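4.2 Blur-aware gating of wrist perception

The grasp planner described in Section 4.1 assumes that each wrist image can be trusted equally. In the first version of Fidum this assumption was built into the message format: the segmentation node published a mask and a score, and the planner read both without knowing how fast the wrist had been moving when the image was captured. For rigid objects the effect was small. For cloth objects it was large. A fold that is smeared over many pixels looks to the segmentation network like a wider, smoother object, and the score does not fall by nearly enough to warn the planner.

We therefore added a gating stage between segmentation and planning. The stage receives the mask, the raw image, and the joint velocities recorded closest to the image timestamp. It produces a single weight between zero and one for every image region, and the planner multiplies its update by that weight. A weight of zero leaves the previous estimate in place. The stage does not attempt to sharpen the image. Early tests with a deblurring network, carried out by Zhenhua Cai, gave edges that were pleasing to look at but that moved from one image to the next, and the planner followed them.

The weight is formed from two terms. The first is a predicted blur length, obtained by projecting the wrist velocity into the image at the current depth estimate and multiplying by the exposure time. This term is cheap and does not depend on what the camera sees, but it accounts only for camera motion. It cannot explain an object that swings or slides between the fingers, or a second arm crossing the background. The second term is measured from the image itself. Each region is compared with the grip pads, whose fine texture is always close to the lens and nearly fixed with respect to the camera. When the pads keep their texture and the object does not, the loss of detail is assigned to relative motion of the object or to depth, and the weight of that region is lowered without affecting the rest of the image.

Using the pads as a reference has a practical benefit. It removes the need for a sharpness threshold tuned to each camera, a step that had to be repeated whenever a lens was cleaned or replaced. The pad regions are found once from the kinematic model and then tracked by the opening of the gripper. If less than a set share of either pad is visible, the stage falls back to the velocity term alone and raises a flag in the log. Raquel Calado wrote the flag handling so that the planner may continue at reduced speed for up to 2 seconds before it must request a new view.

Background regions required separate treatment. In a shared workspace the wrist camera often sees the other arm, its cables, and people standing past the table. None of these should change the grasp estimate, yet in the first version a fast background object lowered the sharpness score of the whole image and caused good views of the target to be thrown out. The gating stage now works on regions at or nearer than the table surface inside the reachable volume, and everything outside this volume is passed to the collision monitor unchanged. The collision monitor is allowed to act on blurred data. A smeared arm is still an arm, and its blurred outline tends to be larger than the true one, so errors there fall on the safe side in most cases.

Small attached parts proved to be the hardest case. Zipper pulls, charms, and straps hang from the object and move on their own, and a highlight on metal can stay bright even when the cloth around it has lost all its detail. A purely local sharpness measure gives such highlights a high weight, and the planner is then drawn toward the hardware. We limit the weight of any region to the median weight of its neighbors on the same mask. Toshio Ogura proposed this limit after reviewing the logs of the first trials, and it remains in the released code with only minor changes to the size of the neighborhood.

The stage was tuned on 3,000 wrist images taken from the Skorkenach recordings. These were labeled by two of the authors, who marked each region as usable or not usable for placing a grasp. No image used for tuning came from an episode used in the tests of Section 5. The code was frozen on July 22, 2023, and all results reported below were obtained with that version. On the test episodes with cloth objects, the planner reached a stable grasp estimate before finger closure in 69 percent of episodes with gating, compared with 57 percent without it. The two conditions used the same start poses and the same closing speed.

Two limits should be noted. The gating stage slows the approach, as the planner waits longer for regions of high weight, and we did not attempt to recover this time elsewhere. It also has little to offer when the object is transparent or partly so, where low detail is a property of the surface and would be present in a still image as well. In such regions the weight is too low, and the planner relies more heavily on the opaque part of the object than it should.

Figure 4 shows a typical input to the stage, with the fingers open on either side of a soft pouch.

Figure 4. Wrist camera view of a zippered fabric pouch between the gripper fingers. The cloth and the second arm are strongly blurred, while the texture of the grip pads remains comparatively crisp.
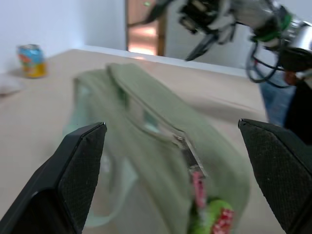

The weights are written to the episode log together with the joint velocities, so that a failed grasp can be replayed with the gating stage switched on or off. The replay tool, maintained by Jaime Arruda, uses the same planner binary as the live system and accepts logs from either arm.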